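Unit 3 notes: Reading a poll before you argue with it

Last time we finished with turnout. Now we get to my favorite part of the course, because once you know how to read a poll you start seeing the tricks everywhere!

Start with who was asked. A sample of 1000 adults and a sample of 1000 likely voters are two very different groups, and in a low-turnout local race the gap can be huge. Look for the words "registered" or "likely" in the small print, then look for how the pollster decided who counts as likely. Many don't say.

Next, the wording. Compare these two:

Do you support raising the town sales tax?
Do you support raising the town sales tax to repair school roofs?

Same tax, very different answers. Dalia Benjelloun ran both versions on two groups of 100 students last January and the class argued over the results for the whole hour — a great hour, too.

Then subgroups. If a poll reaches 200 people and 85 of them are under 30, any claim about "young voters" rests on those 85. The margin of error for that group is much wider than the one printed at the top of the story.
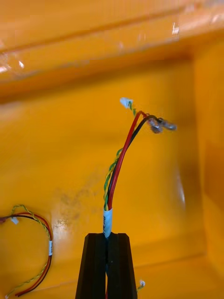

Weighting is where people get nervous, and they shouldn't. If older voters answered more often than their share of the electorate, each of their answers is counted a little less. You can do it by hand with a small table, and we will!

For next time: read Iman Filali's chapter on question order (the section on approval ratings is wonderful) and bring one news story that reports a poll. Mark the sample size, the population, the dates and the exact question. If any of them is missing, write down where you looked for it.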